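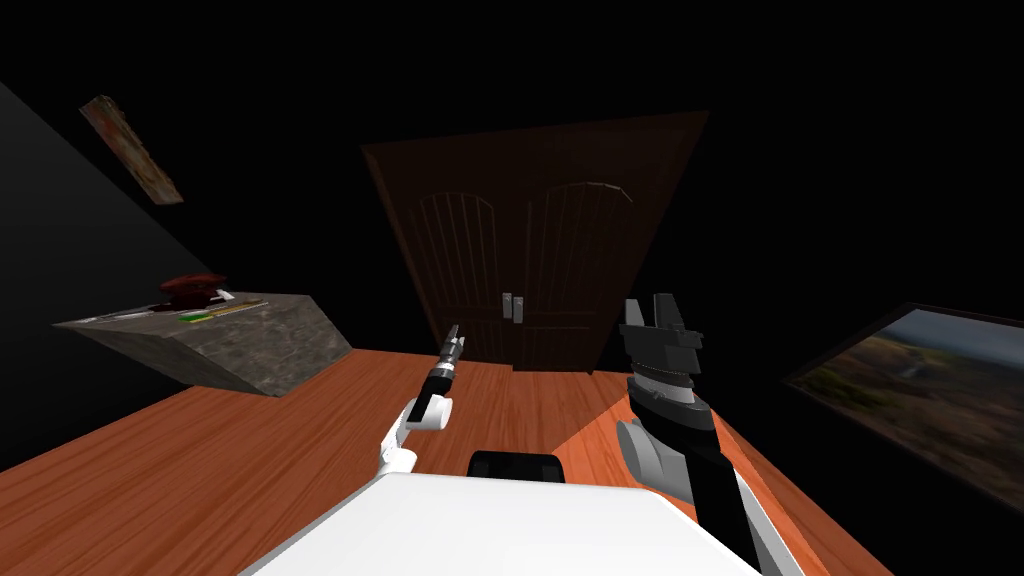 Is the Wimine home sim pack any good for door practice?

Posted by skermont_fan
I've got the free trial and I'm hooked already! Two arms, a room to roll around in, lever handles on a double door. The full pack is $462 though. Does the door stuff hold up once you pay, or do you just get more rooms?

thibodeaux22
Buy it! I've had the full pack since June and I still open it up most evenings. You get 200 rooms, and the double doors are my favorite part because you can work one leaf with each gripper (set the grip force low at first or you'll slide right off the lever). Start with both arms spread and bring them in slowly. My log says 2846 door tries, so yes, I like it a lot.

Ganano
works fine on my old laptop if you turn shadows down

pixelhinge
Great pack, one gripe: the arm nearer the camera can block your view of the floor. I switch to the second view when I drive up. Version 2 made that a single key, so update first!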